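Ticket 1584: Basket keeps sliding on padded mat, supplier says it can't
Status: Open (reopened twice)
Product: Skundonon padded table mat, blue-gray
Used with: woven basket, Machala range
Site: Starow, sorting table

Original report

The basket won't stay put on the mat. Put a hand in to take something out and the whole thing creeps toward the edge of the table. The product page says the mat "holds everyday items in place." Ours doesn't hold a basket with one soft toy in it. Order 389, bought in January, stored flat, no spills on it that we know of.

Reply from Jamotex support

Thank you for contacting us. Slipping is usually caused by dust or leftover packing film. Please wipe the mat with a damp cloth, let it dry for 60 minutes and try again. If the problem continues, check that the table is level.

Customer update

Wiped it. Waited the full 60 minutes, which seems like a lot for a damp cloth. No film on either side. Put a level on the table in both directions and it's fine. The basket still slides. I'd also like to know how a table could be level enough for everything else we put on it and not for this.

Reply from Jamotex support

We have not had other reports of this. Could you confirm that the basket is sitting fully on the mat, and tell us what is inside? Very light contents may reduce grip. A picture would help.

Customer update

Fully on the mat, same as always. I don't buy the weight idea, but see for yourselves.
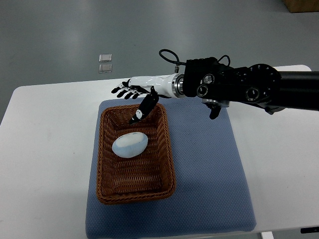
Basket on the mat, pale blue plush egg inside.

So I tested it anyway. Toy only: slides. Toy plus a bag of rice: slides, with more effort. Basket straight on the bare table, no mat: slides less than it does with the mat. I did that last one three times since I didn't believe it either. If the mat makes things worse than no mat, I don't see what cleaning it again will do.

Reply from Jamotex support

Thank you for the detailed tests. Woven bases touch the surface at fewer points than flat ones. We suggest adding stick-on felt pads to the bottom of the basket.

Customer update

Felt pads are what I put under chairs so they'll move. I tried four of them. The basket went farther. Pads are now in the trash.

Next I cut a piece of rubber shelf liner and put it between the basket and the mat. No sliding so far, after one morning of use. I wouldn't call it fixed, and I've now paid for a second thing to do the first thing's job. Please send either a replacement from a different batch or the return form. The label on the back of ours says batch 66.

Internal note

Batch 66 passed to stock team to check the surface finish. Return form sent. Leave open until the customer replies.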